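3. Materials and procedure

3.1 Participants and households

The sample was drawn from the housing register of Skukgate, a mid-sized town with curbside collection of mixed packaging. Letters were sent to 408 addresses, and 200 households agreed to take part. One adult in each household, normally the person who took out the bins, answered the questionnaire and kept the diary. Households that shared a communal bin store were left out, as their set-out weights could not be tied to a single address. The resulting sample was slightly older than the town as a whole and contained more owner-occupiers. Weights were not applied, for reasons given by Pirihi and Portela in the earlier report on the same register.

3.2 Item categories

Diary entries were coded into the categories used in the Skerkel scheme, with two changes. First, drink cartons were separated from other paper-based packaging. Second, metal drink cans were separated from food cans. The second change matters for the analysis in Section 4. Food cans are nearly always emptied and discarded in the kitchen, where the recycling container is normally kept. Drink cans are carried to other rooms, to vehicles and outdoors, and the place of use was expected to predict the bin chosen better than the stated attitude of the participant.

A single-serve aluminum drink can of the kind shown in Figure 1 was coded as one item whether it was reported whole or crushed. Steel drink cans were rare in the diaries and were merged with aluminum. Bottles with metal caps were coded by the body of the container only, and loose caps were not recorded.

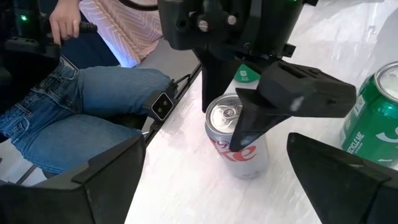
Figure 1. Aluminum drink can, category M2 (metal, beverage).

3.3 Diary procedure

Each participant kept a paper diary for 30 days in April. An entry consisted of the item, the room or place in which it was used, the bin in which it was placed, and a yes/no mark for whether it was rinsed. Participants were asked to make the entry at the time of disposal. Entries filled in later were allowed but had to be marked with a star. Starred entries are kept in the main analysis and dropped in the robustness check reported in Table 5.

The diary form was tested on a small group before the main study. The first version asked for the reason behind each choice of bin. This question was removed after the test, as it made the form slow to fill in and appeared to change the behavior being recorded. Reasons were instead collected once, in the closing questionnaire.

3.4 Coding and agreement

Entries were typed into a spreadsheet and coded by Costache and Ursu, working separately. Disagreements were mostly of two kinds. The first was packaging made of more than one material, such as a cardboard sleeve around a plastic tray, which was then coded by the heavier part. The second was place of use, where participants wrote terms such as "out back" that could mean a garden, a yard or a garage. These entries were coded as outdoors unless the household's floor plan sketch showed an attached garage. Remaining cases were settled by Lukoševičius, who had taken no part in the first round. The code book was closed on 2 November 2020 and was not changed after that point.

3.5 Bin distance

Distance from the place of use to the nearest recycling container was taken from the floor plan sketch. Participants marked each container on the sketch and paced out the route from the main seating area in each room. Paced distances were converted to meters using the participant's own step length, measured at the first visit. Stairs were entered as a separate variable and not converted to distance, given that earlier work treats a change of floor as a barrier of its own kind.

For items used outside the home, distance was coded as missing. This affects drink cans more than any other category, and the distance models in Section 4.2 therefore include only items used indoors. A second set of models, with place of use as a factor and no distance term, covers the full data and is reported alongside.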